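Subject: Re: [saltuvum-list] Who made it to the Rosser open day?

Radoslava Kadlec wrote:

> Hi all,
>
> I had to miss the open day at Rosser, and I gather a few of you went. Could somebody write up how it was? I'm mostly curious about the arm demo. Was it the same canned routine they brought to the fall meetup, or did they let people poke at it? Also, is it worth taking my students in October when they run it again? There are 14 of them, mostly first-years, and they get bored fast.
>
> Radka

Hi Radka and everybody,

I went! Vojtěch Procházka and I drove over together and got there a little after nine, which was smart, as the parking lot was already filling up when we walked in. (If you take a bus with the students, use the back gate. The front one has a tight turn and there was a van stuck in it at lunchtime.)

So, the arm. Very much not the canned routine from last fall. They had it in the long room past the coffee, on a plain white table, and Zdislava Koubek ran the whole thing herself. She talked the entire time, took questions in the middle of sentences, and had the view from the wrist camera up on a big screen so the people in back could follow along. I ended up watching the screen more than the arm. It's such an odd way to look at a table, with the fingers poking up at the bottom like a pair of boots. She put a bunch of stills in the shared folder afterward and I grabbed one.

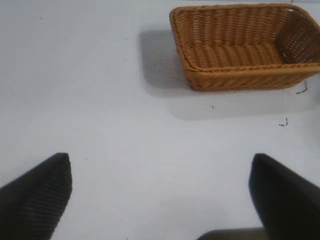

*Wrist camera view: the wicker basket and the two gripper fingers.*

The basket got more discussion than anything else all morning, by the way. Somebody up front asked why they'd picked wicker when a plain plastic bin would be so much easier, and Zdislava said that was the point, she wanted something with a lot of weave and a rim that isn't perfectly even. Look at how much is going on in that braid, and then the far end is woven more openly with little gaps that let the white show through. Vojtěch got very excited about the shadow, too. It spreads out to the left and down below the front, all soft at the edges, and he wanted to know whether the software ever takes it for part of the basket. Her answer was "less than it used to," and then she showed us a couple of older recordings where it went hunting for a corner that wasn't there. I liked that she showed us those!

They also let people have a go. You got two tries each with the hand controller, and the line was long but it moved. I knocked the basket sideways on my first try and got hold of the rim on my second, so I'm claiming a win. Vojtěch got it both times and I've been hearing about it ever since. When I left, the sign-up sheet by the door had 41 names on it, and there was still a crowd waiting.

The rest of the day was more mixed. Botond Fekete's talk on Sukia (that's their scheduling software, for anyone who hasn't run into it) was good but way too dense for the half hour he had, and the slides were tiny from where I sat. He said he'd send them to anyone who writes to him. The Nenano table was mostly brochures. I did ask them about renting a small arm for teaching and got a business card and a shrug, so if anyone here has had better luck, please tell me who you talked to.

As for your students, Radka: yes, take them, but split them into two groups. The long room gets stuffy and you really can't see the table past the third row. Dagmar Šimek does the bookings and she was lovely about it when I asked in passing. She'd want to hear from you soon, and she'll need to know whether anyone wants a turn on the controller, as they have to sign a form first. I'd skip the building tour with first-years. It's mostly corridors.

Oh, and bring sandwiches. The soup was gone by noon.

Vojtěch says he took notes on the grasping part and will post them once he can read his own handwriting. If anyone else was there and caught the afternoon session, I left at three and would love to hear what I missed.

Cheers,
Milena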